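What I'd budget for if I were starting the two-arm bench today

22/09/2026

I finally closed out the spreadsheet for the two-arm bench last night and I have to say, I love this spreadsheet. It started in the notes app on my phone with the word "arms??" at the top and it has grown tabs. A few of you asked for the money side of this build after my post about the frame, so I'm going to go through it the way I wish somebody had gone through it with me before I ordered anything.

First, the arms ate far less of the budget than I expected, as a share of the whole. I went in thinking I'd pay for the arms and then pick up odds and ends with whatever was left. Ha! The odds and ends are a project of their own. Rails, brackets, power, cables, spare cables, a second order of brackets when the first order was the wrong slot size (my fault, I read the chart upside down). If you have a number in your head for the arms, write down the same number again under it for everything else and you'll sleep better.

I got two quotes for the whole package, one from Premico and one from Gila. Premico's was cheaper on paper but left out shipping and mounting plates. Gila's had everything on one page, down to the bolts, and I went with them partly for that reason and partly because their lead time was shorter. Your mileage may vary. Do ask both kinds of seller the same question, though: what else do I have to buy before this thing moves? I got wonderfully different answers.

The rails came from Narkport, cut to length. I paid for the cutting and I'd pay for it again, even with the minimum order of $50. I own a saw. I also know what my cuts look like.

Now the line I'm proudest of, which is the 20 percent I set aside for "don't know yet." I came very close to spending it on nicer grippers in the first week (they were on sale, I had the tab open, it was a whole evening). I'm so glad I held off. Some of it went to a better power supply, a bit more to cable clips and sleeving, and the rest got swallowed by the walls and the tabletop covering, which I hadn't priced at all. I had planned on a bare table! Once I started thinking about what the background would look like and how often I'd want to change it, a few panels and some patterned paper became a real line with a real number next to it.

Then there are the props. Please give yourself a props line. Mine started at zero dollars because I figured I'd raid the kitchen, and I did, but the kitchen runs out and you end up in the party aisle with a basket. Gift bags, cups, napkins, little trays. It's cheap stuff, and it's also the most fun shopping in the entire project.
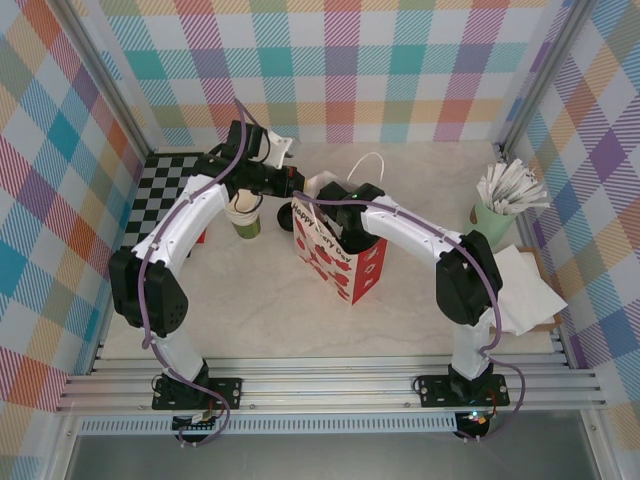
Takeda asked me whether I'd have been better off with one good arm for the same money, and whether a second arm really earns its place before you've worn out the first. Fair question, and I went back and forth on it for most of the summer. One arm would have left me $1,000 to spend on reach and a stronger wrist. But the jobs I care about are the ones where you want a hand on each side of something, bags especially, and I'd have spent the next year daydreaming about the other arm. If your list is mostly picking things up and putting them down someplace else, buy one and get the nicer one.

Things still on the list, in the order I'll probably cave:

A spare set of motors for one wrist. Waiting on these if one fails would drive me up the wall.
Longer cables, so there's slack where I want it.
More wall paper. I've got my eye on a plain gray, which will be a shock after all the plaid.
A proper cover for the boards under the front rail.

I haven't put in anything for electricity or for my own hours, and I'm not going to. I did add a tab for stuff I returned, and it's longer than I'd like. The restocking fee on the wrong brackets is in there in red.

Next post will be cable routing, with the full parts list for the sleeving. If you've priced a bench like this lately, leave your numbers in the comments, especially for shipping. I'm collecting those.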